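Steel trays, clear boxes and one croissant: counter tips from a small kitchen

Posted in Kitchen / Storage / Cleaning – 37 comments

Quick one today bc the oven is on. A few of you asked about the steel trays after the last pastry post, so I'm dumping everything I know about them in one place. Plus lids. Plus what to do with leftover croissants, again.

No particular order. Skip around.

Which trays to buy

Deep ones with a rolled rim. That's the whole tip really. A raw cut edge will get you sooner or later, usually when you're washing up fast, and the thin flat ones warp if you so much as look at them. Rounded corners too – square corners hold on to crumbs and old butter and you end up in there with a toothpick.

Restaurant supply stores beat the fancy kitchen shops on price every time. I got most of mine at Rondero, out back where the dented stuff is. Dents are fine. Check the rim all the way round with your thumb before you pay, thats the part that matters.

Get one with holes while you're at it. Same family, perforated. Good for draining, cooling, rinsed berries, anything that sweats.
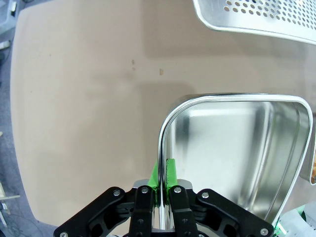

Deep tray with the rolled rim, and a corner of the perforated one up top.

Getting them shiny

Dish soap and hot water first. Obvious but people skip it and go straight for the powder.

Then:

– Water spots: white vinegar on a soft cloth, wipe, rinse, dry right away. Air drying is what makes the spots in the first place.

– Rainbow tint from heat: also vinegar. Comes off in seconds.

– Baked-on brown stuff: baking soda and a little water, make a paste, leave it while you do something else. An hour is fine. Overnight is fine too but it dries like cement.

– Scratches: live with them. No steel wool, it only adds more.

– Under the roll of the rim: old toothbrush. Check there even if the rest looks clean. Grease sits in the curl and then you wonder why the cabinet smells.

Always wipe with the grain if you can see one. If its mirror finish go in straight lines, not circles.

Moving a full tray

Two hands, opposite sides, thumbs over the rim and fingers under the curl. Not the corners. Corners feel secure and then the whole thing tips away from you.

If it's hot use dry mitts. A damp towel on a hot pan is a steam burn, ask me how I know.

Clear a landing spot BEFORE you pick it up. I can't say this enough. Both hands full of tray and no place to put it down is how I lost a batch of lemon bars in November.

Lining for pastry

Paper liner in the bottom, always, even when the tray is just for serving. Saves the shine, catches the flakes, lifts out in one go. White paper looks nicest on steel if guests are coming. Parchment if anything is going back in the oven.

Cut it a bit smaller than the floor of the tray. If it rides up the sides it pushes everything toward the middle and looks messy.

Don't stack croissants. One layer, a little air between. They squash and the bottoms go soft.

Keep your small stuff close by while you plate. I like a clear slotted rack on the counter – things stand up in it and it hardly takes up any visual space. Clear snap-lid boxes next to that, for what doesn't get eaten.
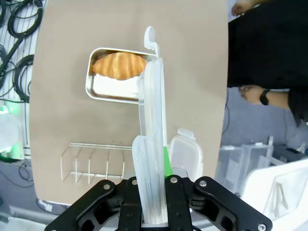 One croissant on white paper, clear slotted rack and a snap-top container out front.

Storing leftover croissants

Same day: leave them out, loosely covered with a clean towel. Not plastic, they go leathery.

Next day: lidded box, paper towel in the bottom. Counter, not the fridge. Fridge makes them stale faster and I will die on this hill.

Longer than that: freeze. Wrap each one, then all of them in a bag, squeeze the air out. Write the month on it. Reheat from frozen, 325°F, until the outside crackles when you press it. Don't microwave. Ok, microwave if you're desperate, but eat it within the minute.

Too far gone? Slice, dry out in a low oven, use for bread pudding. Or crumbs.

Lids, latches and other little plastic bits

These drive me nuts so here's my system, such as it is.

– Store boxes with the lids ON if you have the room. If you don't, boxes nested, lids standing up in a rack like files. The clear slotted kind works great for this.

– Wash the latch tabs seperately from the rest, with a brush. Gunk hides in the hinge.

– Top rack only in the dishwasher. Bottom rack bends the lids and then they never snap again.

– Cloudy plastic: soak in warm water with a splash of vinegar. Helps some. Won't make it new.

– Loose strips and hooks and clips go in one jar. If they sit there six months and you still can't say what they belong to, out.

– Cracked latch = box is now for buttons or screws. Not for food.

My cheap Hokov boxes have lasted as well as the pricey ones fwiw. The latches go stiff in the cold though.

Protecting the counter

Steel on a bare tabletop leaves gray rub marks, esp. on light surfaces. Lift, don't slide. If you already have marks, baking soda paste and a light hand. Test a corner first. 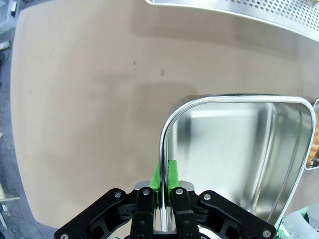
Small spots and stains

Orange or brownish dots on a tan or light top are usually tea, sauce or a bit of rust from a wet can. Try in this order, stop when it works:

1. Warm soapy water, let it sit a few minutes.

2. Baking soda paste, soft cloth.

3. Lemon juice if you think it's rust. Keep it OFF marble and other stone, it etches.

4. Cutting board on top of it. Done.

Dark spots that don't budge might be a burn. See number 4.

Where the trays live

Upright, on edge, in the narrow cabinet by the stove. Stacked flat they scratch each other and the one you want is always on the bottom. If you must stack, a sheet of paper towel between each. Perforated one goes in front, I grab it the most.

Make sure they're bone dry going in. Rim too. Water hides in the curl same as grease does.

Next time: baking sheets, and whether to bother saving the black ones. Leave your tricks in the comments, I do read them, just slowly.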